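Ticket 264: left hand slow on the small pegs
Site: Murnholm workshop
Opened: 08/05/2020
Status: open, waiting on Busora support

Hi again! Me with the kitting board, I'm afraid. You asked for a proper log, so I've gone back through my notes.

We ran the Najjar routine 87 times at normal speed. The big parts are lovely, no complaints, but the small pegs are still a pain. The left hand closes, has a think, then closes again, and by the time it lets go I could have laid out half the board myself (and made a brew).

Tried so far:
- Recalibrated both hands. No change.
- Dropped the grip setting from 800 to the lowest it'll take. Worse, pegs slipping.
- Added a 20 second pause after homing. A bit better, might be luck.
- Swapped to the Miller profile. Right hand fine, left hand still dithers.

My boss wants to know if it can do our kit trays by the end of March next year, and whether it'd manage something like sorting a cutlery drawer. I've said maybe to the trays and not a chance to the drawer! Forks don't come with a printed outline, do they?

Could you tell me if the double close is a setting or a fault? Happy to send the hand back if you need it. 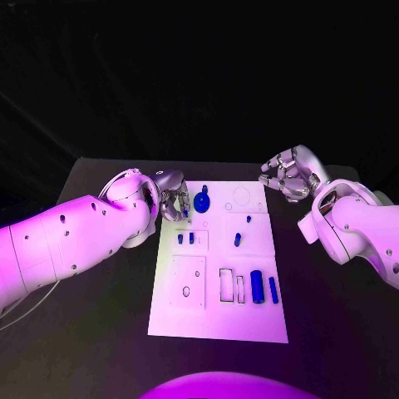

Attachment 1: left hand with a small blue peg, over the board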